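Wooden tabletop
From the Akolgo household encyclopedia

A wooden tabletop is the flat upper part of a table when that part is made of wood, and if you think there can't be much to say about it then you haven't met me. I've been writing the furniture pages on Akolgo for a good while now, and this is the one I keep coming back to and fiddling with. It used to be a short bit at the bottom of the page on tables. It grew.

The word itself

Older books mostly just say "board", and plenty of our everyday phrases come from that. Bed and board is your sleep and your supper. A boarding house feeds you. A sideboard was, to begin with, a board at the side. In a medieval hall the board was exactly that, a long plank or several planks laid across trestles, and once everyone had eaten it could be lifted off and stacked against the wall so people had the floor back. I love this! We think of a table as a fixed lump of furniture, but for a long stretch of history the top and the legs were two separate things that met at mealtimes.

"Tabletop" as one word is much younger, and these days it gets used for games as well. There's a separate page for those.

How a top is made

Very few trees are wide enough to give you a table in one piece, so nearly all tops are made by joining narrower boards along their long edges. The usual way is to plane both edges dead straight, spread glue on them and clamp the lot together overnight. A good glued joint in sound timber is stronger than the wood next to it, and if you ever manage to break one you'll usually find the split has wandered off into the board.

Makers argue about which way up the boards should go. Look at the end of a plank and you'll see the growth rings as curves. Some people flip every other board so the curves alternate, the idea being that any cupping gets spread out into small ripples. Others put the best-looking face upwards every time and trust the frame underneath to keep things flat. I've sat at tables done both ways and couldn't tell you which was which with my elbows.

Veneered tops are a different animal. A thin sheet of the nice wood is glued over something cheaper and steadier. People can be snobby about veneer, which is silly, as some of the finest furniture ever made is veneered. The only real drawback is that you can't sand it much. Go through the veneer once and you'll remember it for the rest of your life (ask me about my aunt's card table, or please don't).

Grain

The grain is the pattern left by the way the tree grew, and it runs the length of the board. On a long dining table it nearly always goes end to end, so somebody sitting at the side sees it running across in front of them from left to right, and whoever is at the head sees it running away down the room. You do come across small tables made the other way about. They look a bit odd to me but they work.

How the log was sawn matters a great deal to the look. Plain-sawn boards have the big flame and arch shapes. Quarter-sawn boards have straighter, tighter lines, and in oak you also get the silvery flecks called ray figure or, if you're being old-fashioned, tiger. Quarter-sawn timber moves less and costs more, as there's more waste at the mill. 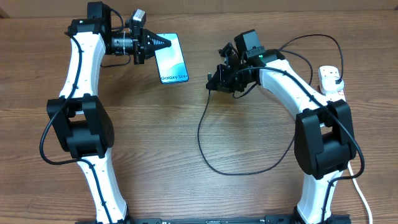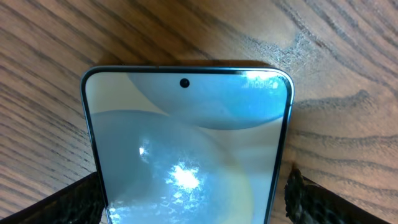
Both: wooden tabletop.

Movement

This is the bit everybody gets wrong the first time, me included. Wood goes on taking in and giving off moisture for as long as it exists. It swells across the grain in damp weather and shrinks again when the heating goes on, and it hardly changes at all along its length. A wide top can gain and lose several millimetres over a year. If you screw it down hard to a rigid frame it has nowhere to go, and sooner or later it splits with a noise like a dropped tray.

So the top has to be held on in a way that lets it slide a little. The main methods are:

Buttons, little wooden blocks with a tongue that sits in a groove in the rail. Very traditional, very cheap, and you can make them from scraps.
Slotted screw holes, where the screw can shuffle sideways.
Figure-of-eight plates, metal things that swivel a touch as the wood moves.
Breadboard ends, a strip across each end of the top with the grain going the other way. They keep it flat and hide the end grain. The ends will never line up perfectly with the sides all year round, and if that sort of thing bothers you, don't have them.

My own table is a second-hand Morus, which is a make you used to see everywhere round Stultness and hardly see now. It seats 6 if two of them are fond of each other. It came to me with the top screwed down solid at the corners and a crack running in from one end, and I spent most of one September turning it upside down on blankets and swapping the screws for buttons. The crack closed up by itself over the winter after that. I hadn't glued it or anything!

Which wood

Oak is the British default. It's hard and handsome, and it has lots of tannin in it, so a wet iron pan left on it overnight will leave a blue-black ring. Ash is paler and tougher and takes a knock well. Beech is smooth and plain and moves about more than you'd like. Elm used to be common and has wonderful wild grain, but good boards have been hard to come by ever since the disease. Pine is soft, cheap and friendly, and it dents if you write a shopping list on it without something underneath. I grew up with a pine table and you could read years of sums in it when the light came in low.

Walnut and cherry sit at the dearer end. They also change colour in opposite directions, cherry getting darker with light and walnut slowly getting paler, so don't leave a bowl in the same spot on either for a whole summer.

Finishes

Wax on its own smells lovely and protects against almost nothing. Oil soaks in and can be topped up whenever you feel like it. Hardwax oil is a mix of the two ideas and it's what most small workshops seem to use now. Varnish sits on the surface as a film, shrugs off spills, and looks terrible once it starts to chip. French polish is gorgeous and hates heat, alcohol and children.

I use Cliltimon, a hardwax oil that comes in a squat tin with a lid you have to fight. I put on 2 thin coats with a rag, left a night between them, and buffed the last one with an old pillowcase. Thin is the important word. The first time I ever oiled anything I poured it on like gravy and the table was sticky until Easter.

One safety note, and I do mean it - rags with drying oil on them can heat up and catch fire by themselves if they're left in a heap. Spread them out flat to dry outdoors or drop them in a bucket of water.

Marks and what to do about them

White rings are moisture caught in the finish. They often fade if you leave them be for a few days, and a gentle rub with a bit of oil on a soft cloth helps with the stubborn ones. The mayonnaise trick is the same thing with added smell.

Black rings have gone down into the wood. Oxalic acid will shift them, but wear gloves and read the packet.

Dents can be steamed out of solid wood. Put a damp cloth over the dent and touch it with a warm iron for a few seconds at a time, and the crushed fibres swell back up. Don't try it on veneer or you'll lift it.

Scratches I mostly leave. On an oiled top you can sand one patch with the grain and re-oil it, and after a month it will have blended in.

Age

A top that's had 200 years of hands on it has a colour no stain can copy, darkest where people have rested their arms. Dealers call it patina and charge for it. Look underneath too. An old top will generally be rough below, with plane or saw marks, as no one was going to waste time smoothing the side that faced the knees. A perfectly smooth underside on a supposedly ancient table should make you put your purse away.

Many old tops have been moved to newer legs, or cut down, or turned over for a fresh face. The trade word is a marriage. I rather like them. The refectory table in the old reading room at Stultness is one, with a long elm top on 4 stout oak legs that plainly started out under something else, and it has been sat at, leaned on and eaten off quite happily all the same.

See also

Trestle
Drop leaf
Sideboard
Beeswax
Chopping boards (page needs work, I've lost my notes on sycamore)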